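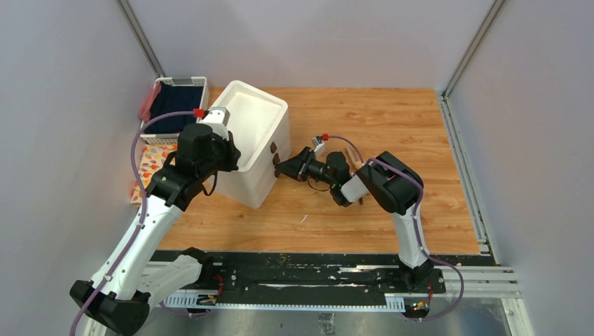 How do you keep two robot arms from bumping into each other when they work on the same small drawer unit?

Give the planner one shared model of the whole bench, with both arms in it, and let only one arm at a time into the space right around the drawers. Most home-shop collisions I've had came from planning each arm as if it were alone.

Home | Bench | Software | Tips | Archive

07/10/2019
by Nabil Fakhoury

I get asked about the software side more than anything else these days, and I love it, so here's everything I've scribbled on the shop wall in Plarkolow this year. Drawers are such a good exercise! A knob is small, a drawer only wants to go one way, and the cabinet will happily scoot across the table if you get it wrong.

Model the cabinet as a thing that can turn. My first planning file had the drawer unit bolted square to the table in software, and of course a lightweight plastic one never stays square. Now Skovarent (my little perception script, named after a boat) finds the top rim first, works out the angle, and hangs the knobs off that. Three dark knobs down a white front are about as friendly a target as you'll ever find, but they still look alike to a detector, so sort them by height before you pick one.

Do the pull in the drawer's own frame. Write the path as "straight out from the face" and convert to arm coordinates at the very end. When the unit gets nudged you change one transform and the whole motion follows along. I can't tell you how many evenings this saved me.

Hold, then pull. One arm can rest its gripper against the cabinet while the other works the knob. In the planner I give the steadying arm a soft position target and a low force cap, and I make the pulling arm wait for a "settled" flag. If you skip the flag the two motions overlap and the cabinet walks.

Put cables in the collision model. Fat capsules are fine! Wrist camera cables swing wide when the wrist turns over, and a planner that only knows about links will drag one across a knob without a second thought. I pad mine by 30 mm and loosen it later if the planner can't find a way through.

Wrist cameras are wonderful up close and pretty poor at everything else. Use them for the last bit of the approach, and get your coarse pose before the gripper fills the view. Check the timestamps too. My left and right streams were 109 milliseconds apart for weeks and I blamed the calibration the whole time (sorry, calibration).

Leave soft stuff out of the world model until you need it. Folded cloths and place mats come out of a depth camera as lumpy little mountains. I mark the cloth corner of the bench as one plain keep-out box and the planner runs much faster.

Limit your retries. Rondier, the task runner I use, will try forever if you let it. Mine backs off after 4 attempts, opens both grippers, goes home and writes a log line. A log that says which knob, which arm and how far the pull got is worth more than video, and you can search it while the coffee brews.

Replay before you run. I've got over 200 saved pulls now and every planner change gets played back against them in simulation before it touches a motor. It takes one command and I still grin when the list comes up green.

Speeds: approach slow, touch slower, retreat at whatever you like once the fingers are clear of the knob. Keep those as three named settings in one file. Mine used to be scattered through the code and I'd fix the wrong one every time.

Next up is closing the drawers again, where the Sleiman push routine keeps tilting the top one. If you've got a trick for a push that starts off center, send it over, I'd love to try it!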